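1/31/22

Last day of January and I have kept precisely one resolution, the one about writing in this thing, and that only by counting the shopping lists.

The great matter of the day was the piano. I have now been learning the piano for five months, having started in August on the grounds that I would soon be too old to start, and I have reached the stage where other people can tell which tune it is meant to be. The keyboard is a Dierckx, second-hand, with a middle D that sticks in damp weather. It has been damp since November. I have become rather good at music without a D in it, of which there is less than you'd hope.

I practised for forty minutes before breakfast with the headphones on, which I thought was considerate. What I hadn't grasped, until a note came under the door before Christmas, is that headphones do nothing about the thumping. The keys go down, the stand goes down a bit with them, and the floor passes it all on to the flat below as a sort of tapping. So I have bought a mat. It was sold by Kotis as an acoustic mat, and it looks to me very like a camping mat with the price of a carpet. I tried the keyboard at the balcony end for a bit, by the glass door, thinking there might be less of downstairs underneath it. 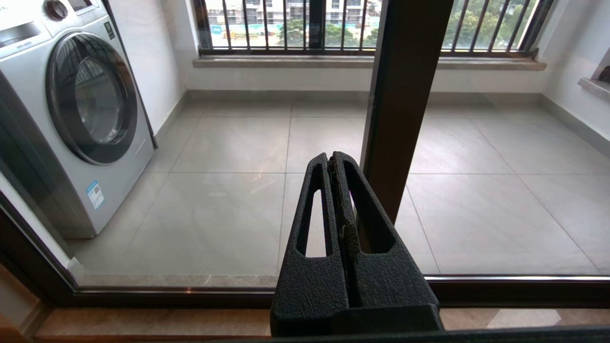 It's the left hand we can hear, said the voice from the flat below when I went down to ask, the right hand is quite pleasant and we don't mind it at all, but the left hand comes through like somebody nailing a shed together, and would it be possible to have less of it between seven and eight?

I said it would. I was so pleased about the right hand that I would have agreed to anything. Then I came upstairs and played the left hand alone, as softly as I could, and they have a point. It is a shed.

The piece is a waltz out of the second Grekton book. The first Grekton book was all cheerful little numbers about ducks and marching, and it leads you on, because at the end there's a certificate you can fill in yourself. I filled mine in. I used the good pen. The second book then opens with a waltz in which the left hand has to jump from one end of the bass to the middle and back, three times a bar, while the right hand wanders about above it as if none of this were its concern. The note at the top says "with a gentle sway". I sway all right, mostly from leaning over to see where my little finger has got to.

My teacher, who comes to me down the computer on Thursdays, says to stop looking at my hands. I say that if I don't look at them they go off. She says they'll go off less if I trust them. I have known these hands a long time and I don't see why I should start now. She also says I ought to count aloud, and I do, but I find I slow the counting down for the hard bars, so that by the third line I am counting at the speed of a man reading out a will.

Lunch was soup. Afterwards I put a load of washing on and came back to the waltz, and discovered by accident that the machine was doing the rhythm. On the slow part of the cycle it goes ONE two three, ONE two three, with a heavy first beat and two light ones, far steadier than anything I have managed. I opened the doors between us and played along. We did the first sixteen bars together four times and I'd say it was the best I've played since the ducks. Then it went into the spin and left me standing.

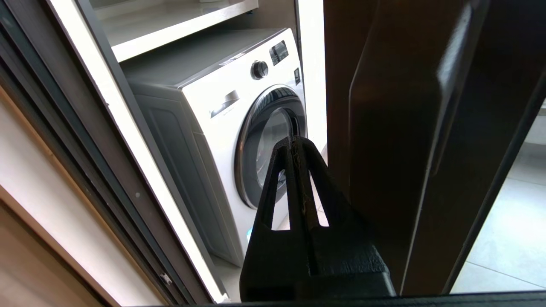 The washing machine in its alcove.

I looked up what a proper metronome costs, and there's a clockwork one from Flummont at 237, before delivery, for a thing that says tick. For 529 they'll sell you one in walnut. I can't think who buys the walnut one, unless it's people who have given up playing and want something to look at. I closed the page and went back to see if there was a towel that wanted doing.

There is a free one on the telephone, my sister tells me, and I did try it, but it has a small bright voice like a supermarket till and it made me want to get the bar over with. The machine has more feeling.

Rang my sister, in fact, at four. She did six years of lessons as a child, the ones I refused, and hasn't touched a piano since she was fourteen. I told her about bar eleven. She said, oh, that waltz, and hummed it to me straight off, left hand and all, with the telephone presumably wedged under her chin and something frying. I have spent three weeks on that waltz. I congratulated her and said the battery was going.

She did say one useful thing before it went, which was to learn the last line first and work backwards, so that you are always heading for the part you know. I thought this sounded like cheating and tried it the minute I'd put the receiver down. It works rather well. I can now play the ending of a piece I can't play the beginning of, which would make me very welcome at a concert, provided I arrived late.
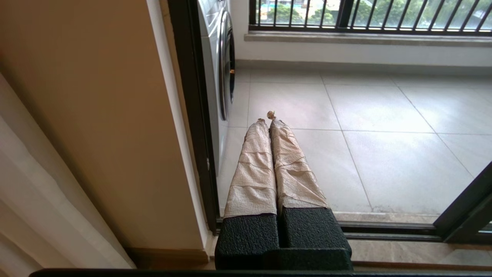
The left hand had one more go before tea, with the mat folded double and the volume at nothing, so that I was really only pressing things. I read somewhere that this counts as practice. It says you need 4,000 repetitions before a movement is properly in the fingers, and I don't know who worked that out or what their downstairs neighbours were like. I did as many as I could stand. Then I slid the glass door back and took myself out on the balcony, and did the jumps on the edge of the rail in the cold, little finger, chord, chord, little finger, chord, chord, where the only person to be disturbed was me. Somebody in the car park waved. I suppose it looked like waving, or else like a person in difficulties.

Tea was the rest of the soup. I've moved the morning practice to after eight, and written it on the calendar so that I can't pretend I forgot. The mat stays where it is, I'm not paying that and then rolling it up. D still sticking. I took the end off it and blew in it, with no result except a sneeze.

Must ring the dentist tomorrow, and get more soup things, and a towel or two in the machine by two o'clock so that I can have another run at bar eleven.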